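Haushalt & Küche | Ausstattung | Lesezeit 3 Minuten

Februar — Text: Demetrius Mahmoud

Zwei Etagen, ein Rahmen: Was ein Abtropfgestell leisten muss

Ein Abtropfgestell hat zwei Aufgaben. Es muss Geschirr so halten, dass Wasser ablaufen kann, und es muss dabei stehen bleiben. Die erste Aufgabe erledigt die Geometrie der Drahtbügel, die zweite hängt an Rahmen, Verschraubung und Füßen. In der Praxis wird fast immer nur über die erste gesprochen.

Für den Abstand der Bügel gibt es keine verbindliche Vorgabe. Der Hersteller Delitz setzt bei seinem zweistöckigen Modell auf 38 Millimeter, ein Maß, das flache Speiseteller sicher führt und bei tiefen Tellern knapp wird. Adau arbeitet mit engeren Fächern. Dort stehen dünne Porzellanteller steiler, dicke Steinzeugränder klemmen dagegen. Wer gemischtes Geschirr besitzt, fährt mit dem größeren Abstand besser, muss aber in Kauf nehmen, dass einzelne Teller schräg stehen und sich an den Nachbarn anlehnen.

Geschraubte Konstruktionen haben gegenüber geschweißten den Vorteil, dass sie sich zerlegen und nachziehen lassen. Der Nachteil liegt im Spiel. Wird das Gestell beladen verschoben, wirken auf die Streben Querkräfte, und eine nicht ganz angezogene Mutter gibt nach. Nach 200 Spülgängen sollte man die Verbindungen einmal prüfen. Ein passender Schlüssel liegt den meisten Modellen bei — er verschwindet erfahrungsgemäß in der Besteckschublade. 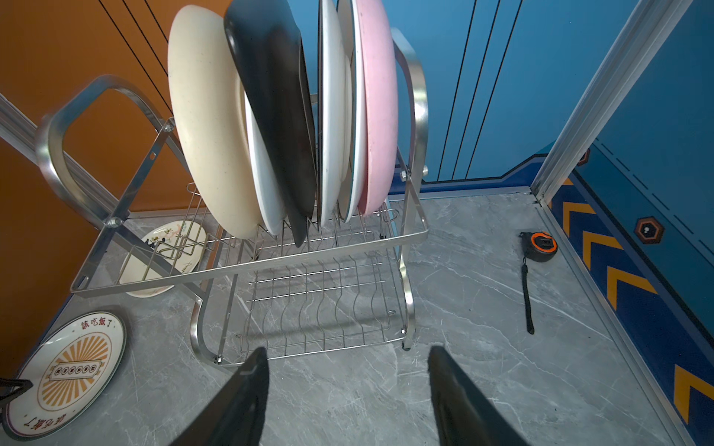
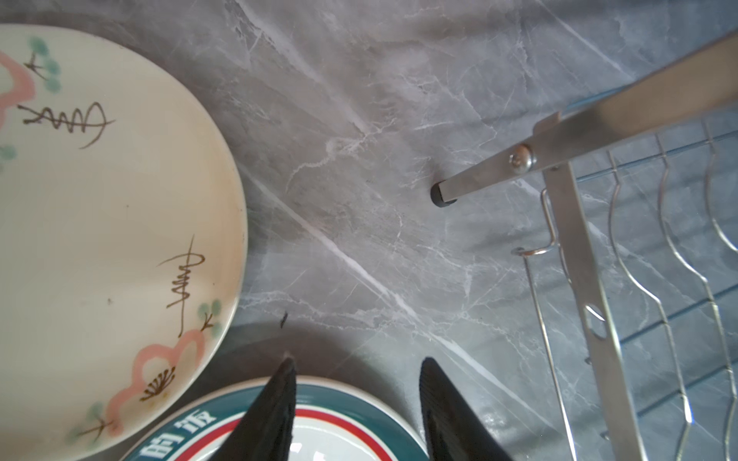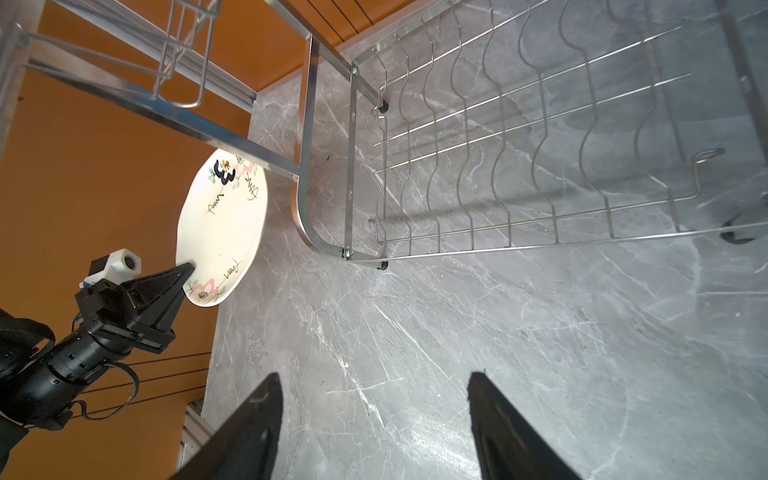

Teller in mehreren Farben und Dekoren auf dem Gestell und daneben

Bei der Beladung gilt eine einfache Regel: schwere Teller nahe an die Stützen, leichte in die Mitte. Die obere Etage trägt beim Delitz-Modell laut Datenblatt bis zu 5 Kilogramm. Das reicht für den Abwasch eines kleinen Haushalts, sofern gusseiserne Deckel und Auflaufformen unten bleiben. Die Vorderseiten der Teller zeigen alle in dieselbe Richtung. Stehen zwei Teller Bauch an Bauch, berühren sich die Wölbungen, und an der Kontaktstelle bleibt ein Wasserfilm stehen.

Bemalte Stücke brauchen etwas mehr Platz. Bei einer Unterglasurmalerei liegt das Dekor geschützt unter der Glasur und verträgt den Kontakt mit Metall. Aufglasurfarben liegen obenauf und verkratzen leichter, vor allem dort, wo der Teller beim Einstellen über den Draht gezogen wird. Der Tastsinn gibt einen ersten Hinweis: Fühlt sich das Motiv erhaben an, handelt es sich vermutlich um Aufglasur. Solche Teller senkrecht von oben einsetzen und mindestens ein Fach frei lassen.

Beim Material ist Edelstahl die übliche Wahl. Rostfrei ist er nur unter Bedingungen. Kritisch sind die Schnittkanten, die Bohrungen und die Stellen unter den Schraubenköpfen, an denen sich Spülwasser hält. Uçar liefert seine Gestelle mit Kunststoffscheiben unter den Muttern, was Spaltkorrosion an dieser Stelle verzögert. Kalkränder lassen sich mit verdünnter Zitronensäure entfernen, Einwirkzeit 3 Minuten, danach klar nachspülen. Stahlwolle scheidet aus.

Bleibt die Stellfläche. Auf poliertem Stein gleitet ein Gestell ohne Fußkappen schon bei leichtem Anstoßen, und nackte Stahlenden können die Politur beschädigen. Gummikappen verhindern beides, solange sie vollständig aufgeschoben sind. Ersatzkappen führt unter anderem Samix, abgerechnet wird pro Satz. Vor der Bestellung den Außendurchmesser des Rohrs messen und nicht den der alten Kappe, denn Gummi weitet sich mit der Zeit.

Schlagwörter: Abtropfgestell, Edelstahl, Geschirr, Küchenpraxis

Diese Website verwendet Cookies, um Inhalte zu verbessern und Zugriffe auszuwerten. Einstellungen verwalten | Alle akzeptieren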